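How I compare two sets of gripper fingers on soft stuff

Blocks and cups are easy. Pretty much any finger will pick up a block! So when I got a second set of fingers for my arm (the Plakix ones, to go up against the Stemau pair I'd been using since August), I wanted a test that would tell me something, and that meant cloth.

What you need: your arm, both sets of fingers, a wrist camera, a table you don't mind scratching, and a few floppy things. I use a sock, a dish towel and an elastic bandage.

Step 1. Mount the first set and close the fingers all the way on nothing. Look at the tips from the side. If one sits higher than the other, loosen the screws and fix that now, or every number you get later is junk.

Step 2. Zero the gripper in your controller. I run Binda, and it asks for this again after each finger swap (I forgot once and lost a whole evening).

Step 3. Set the closing force low. I start at 16 percent and go up 2 at a time until the cloth stays put when I lift.

Step 4. Pick your grasp height. For the bandage I stand it on its edge in loose folds and come in so the tips close just under the top edge. Go too deep and you're scraping the table.
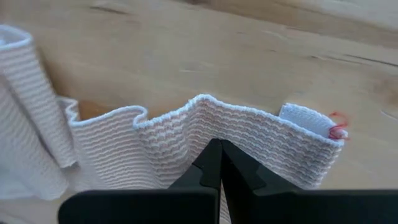

Pointy tips do well at this kind of pinch, and you want to watch how the fabric puckers near the grip. Little creases fanning out are fine by me. If the whole fold slides sideways as you close, slow down the last part of the move before you touch the force.

Step 5. Lift, hold for a few seconds, put it back, mess up the folds and go again. I did 189 lifts per set, which was too many, but I had a podcast on.

Step 6. Swap fingers and repeat everything from step 1. Same force steps, same camera settings, same lamp.

I log each try in a plain spreadsheet: force, height, held or dropped, and a notes column that mostly says "ugh." Save the wrist camera clips too, and put the finger name in the file name!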